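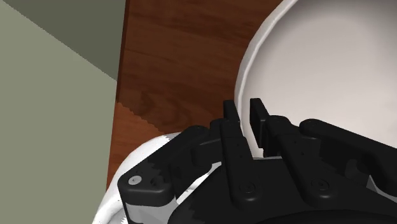

The white bowl, with the gripper's fingertips up close.

Filed under: Digestive Health / Take Part in Research
14 comments | 31 shares

Do you get heartburn at night? Come and eat dinner for us!

Hi, I'm Homa Nazari, and I run the reflux study at the Renberg Clinic in Dillow. We're looking for adults who get acid reflux after they go to bed, and I'd really love to hear from you if you're one of them (or if you're married to one and you're tired of the light going on at 3 a.m.).

What we want to find out is pretty simple. Does it help to move dinner earlier, and if so, is it the clock that matters or the size of the meal? Plenty of people get told to stop eating early in the evening, and I've given that advice myself more times than I can remember, but I'd like better numbers behind it.

You'd be with us for 2 weeks. One week you eat dinner at your normal time, the other week you finish by 6 p.m. You keep a short diary on your phone or on paper, whichever you like, and you write down what you ate, when you lay down, and whether you woke up with that burning feeling. There are 2 visits to the clinic, one at the start and one at the end. No tubes, no scopes, no blood draws - I get asked that a lot!

You can sign up if you:
- are 18 or older
- have nighttime heartburn most weeks
- can eat dinner at home during the study

Please don't sign up if you're pregnant, if you've had stomach or esophagus surgery, or if you work night shifts. And if you have trouble swallowing, you're losing weight without trying, or you've seen blood, call your own doctor now and don't wait for us. Keep taking your usual medicine, too. We'll talk it over at the first visit.

We can pay for parking in the Grurkov Street garage, and you get a grocery card after your last visit. Our goal is 3000 people across all the clinics taking part, and 997 have joined so far, so there's lots of room. We're signing people up through the end of August.

To join, stop by the front desk or call the clinic and ask for Akash Kushwaha. He sets up the visits and he can send you the consent form to read at home first. Take your time with it, and bring your questions!

Tags: acid reflux, heartburn, study volunteers, Dillow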